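Prendgate handling rules — progress report to Andetti
1 October 2026
From: Wenceslao Zavala

Short one this time, full tables to follow.

Where we are: draft 3 of the good practice rules is done, bar the annex on logging. Simulated trials 1,482 so far, 253 of them under the new draft. Contact log re-read for all 253. Vavberg have sent comments on sections 2 and 4, mostly wording. Contreras still to reply, chased twice.

Main change since May — the rule on reaching near open drinks. Old text said "take care", which no one could test. New text: any cup holding liquid gets a keep-out zone before either hand moves, and the zone stays until both hands are back at rest. Applies in simulation too, no exemptions. 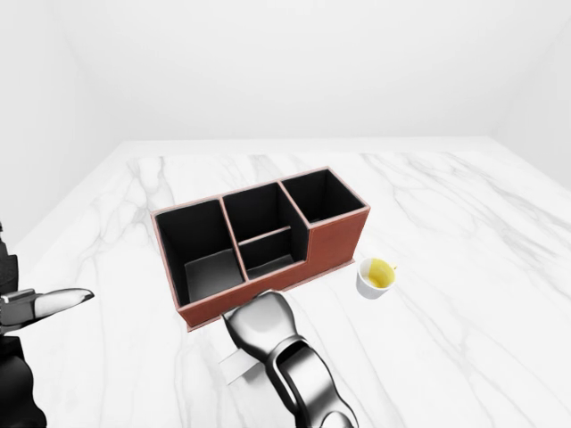 Render: Prendgate simulation team

Desk set-up for section 4. Right hand close to the front of the leather organiser, cup of yellow liquid over to the right of it, white marble top. Rule 4.3 covers small flat items lying by the hand (cards, folded paper and so on) — these must be listed in the task sheet before a run, same as the big objects. Was missing from draft 2 and it showed in the logs.

Problems: 91 runs thrown out, start position not recorded. Our fault. Start position is now a required feild and the run won't launch without it.

Also the two-hand rule (4.6) is too long. Will split it.

Spend: on budget. 370 hours of compute left, enough for the next block.

Next — annex draft, Contreras comments, then a read-through with your people. Need a date from you for that please, and a name for who signs off section 4.

W.Z.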